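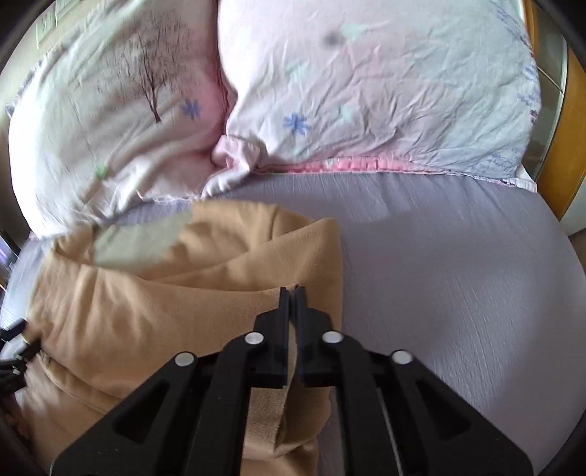

Could the turnout column please say what it is a percentage of, a reader asked after the first release, because two of us in the same office read it two different ways. Fair call! Turnout is now ballots handed out divided by names on the roll at close of enrolment, in every row, and the old column is gone. Scripts that used turnout_pct should switch to turnout_roll.

Skellano: polling day statements and returns

Release notes and data card
Last updated 11/8/25

What's in it

Skellano pairs what was announced before a local election with what was recorded after it. There are 1511 public statements (press notices, postponement notices, security and transport advisories, calls for observers) and returns for 248 polling places in the Esberg district. Coverage starts in 2000. We think it's the first time the two halves have been lined up in one place, and it's been a real thrill to see old notices click into place beside the numbers.

Files

statements.csv - one row per statement, 20 columns
returns.csv - one row per polling place per election
places.csv - names, former names and coordinates
links.csv - joins statement_id to place_id
codebook.txt - every column, with its allowed values

All files are UTF-8 with a header row. Dates inside the tables are year first. Empty cells mean the source is silent; a zero is a real zero that somebody wrote down.

Where it comes from

The statements were keyed from the Esberg public notice books and from the back files of the Estex news wire, which printed most notices in full. Where the two differ we kept both versions and set variant to 1. The differences are often the best bit. A notice that says "will proceed" in the book and "is expected to proceed" on the wire is worth a good long look, especially if a postponement came later.

Returns were copied from the signed tally sheets. Each sheet was entered twice and the entries compared. If they still disagreed after a second look at the sheet, the row carries check = unresolved and you should probably leave it out of totals.

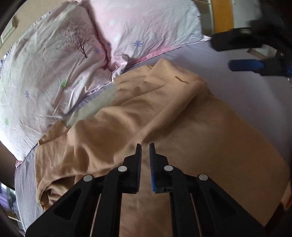
Black gripper above a fabric-covered bed, blue pad on the right finger.

Getting started

Load places.csv first, then links.csv. Many polling places changed names when the school boards were merged, and joining on the name will quietly drop rows. Join on place_id and you'll be fine.

Text was split into sentences with Hoàng, using its default settings. It copes beautifully with the long, clause-heavy style of official notices, but it does trip on numbered lists, so a few statements have a lone numeral as a sentence. The original text is in body_raw if you'd like to try your own splitter.

Tone labels

Every statement has one label: firm, conditional, delayed or cancelled. Labellers saw the text without the outcome. A statement that promises a vote and names a condition for it is conditional, however confident it sounds. We went back and forth on this and would love to hear from anyone who'd draw the line elsewhere.

Known gaps

Advance votes were not reported by polling place until the April by-election, and earlier ones sit in a single district row (place_id = ADV). Don't spread them across places.
Notices read out on radio but never printed are missing.
Hospital and remote mobile teams have returns but no coordinates.
Two rural halls share a building and a tally sheet. They appear as one place.

Good uses, and less good ones

Skellano is great for looking at how official wording shifts as a vote gets closer, for teaching record linkage, and for checking local histories. It can't tell you how any group of people voted, and the smallest places have so few ballots that party shares jump all over. Please group those before you publish a map.

Corrections

Send the statement_id or place_id, the column, and a scan or page reference. Corrections go into the next release and are listed in changes.txt, with the old value kept beside the new one. Scans of missing notices are very, very welcome - even crooked ones.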